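Budgeting for hand-held grippers and spares - what did you forget the first time?

Posted in: Equipment and Purchasing
3 replies

tilefloor_88
Member, Ontario

I'm putting together a budget for our first set of hand-held gripper tools. We are a small shop and the plan is to record people picking up household items off floors and benches, then use that to train a two-finger arm we haven't bought yet. The arm is a separate line and won't be approved until July at the earliest, so this is only the hand-held side.

I have $3455 to spend, tax in. A pair of Plunetis units comes to $3000 with the cameras included. That leaves me $455 for everything else, and my manager wants to know what "everything else" is before he signs. So far I have memory cards, a charger and a box of small objects from the dollar store.

The other option is Bondarchuk, who sell the printed parts as a kit. One kit is $600 and you supply your own camera and do the assembly. I'm fairly handy but I have never set threaded inserts before.

Two things I'd like to know. Does $455 cover a year of consumables for two units, or am I dreaming? And is the kit worth the labour if I only save money on paper?

gumleaf
Regular, Ballarat

We've run both kinds. The consumable that will cost you is finger pads. The foam or rubber facing gets chewed along the front edge, mostly from people working off hard floors and pushing the tips into the ground to get under flat things. Lids, coins, compacts, jar tops, anything low and round. If your object list has a lot of those, double whatever you had set aside for pads.
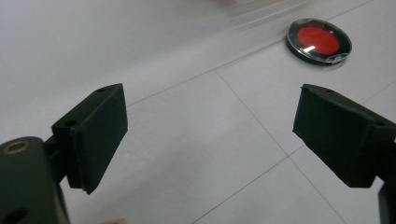 Tile is harder on the pads than carpet or a bench with a mat on it. We put down a cheap foam mat for half the sessions and left the hard floor for the other half, as we wanted both surfaces in the recordings anyway. Shiny floors also give you glare, so allow for a bit of time moving lamps and blinds.

For a year on two units I would put down:

Spare finger pads, four sets
Spare screws for the brackets, one bag
A spare pair of brackets
Memory cards, more than you think
A hard case for each unit
Threadlocker

Price the pads before you commit to anything. Plunetis only sold them by the pair when we ordered, and the freight to Australia was more than the pads. You may do better in Canada. We ended up buying sheet material from Tondow and cutting our own with a craft knife and a steel rule. They aren't as neat but they do the job, and it brought a refit down to almost nothing apart from the time.

On your $455, I think it's tight. The cases alone took a fair bite out of ours. If you can get another $100 out of your manager, ask now. It is much easier than going back for it later.

northshore_dave
New member

get the kit. inserts are easy, just use a soldering iron with the right tip and go slow

tilefloor_88
Member, Ontario

Thanks, that list is useful. I hadn't thought of cases at all. How long did a kit take you to assemble, gumleaf? I'd have to charge my own hours to the project.

gumleaf
Regular, Ballarat

First one was two full days, and I had to redo one arm when an insert went in crooked. The second was done in an afternoon. Then there's calibrating the camera, and you'll be at that for a while if you haven't done it before.

If your hours are charged, the kit stops looking cheap fairly quickly. Where it does make sense is as a third unit. Buy the two ready-made ones so you can start, then put a kit in next year's request and build it once you know how the thing should feel in the hand. Check that the finger mounts match first - ours didn't, and we had to print an adapter before the pads would swap over.

One more for the planning side. Ask whoever is choosing the arm what gripper it will carry, and get the finger width and maximum opening in writing. We recorded three weeks on one set of fingers and then the arm arrived with a Flomolham gripper that opened less than the hand-held did. Anything wide had to be recorded again. That cost us more in wages than all the pads put together, and it wasn't on anyone's spreadsheet.

tilefloor_88
Member, Ontario

Good point on the opening. The arm quote only lists payload and reach, so I'll go back to them for the gripper drawings. I've asked for the extra $100 as well. Will update when the order goes in.

Thread last updated March 12, 2019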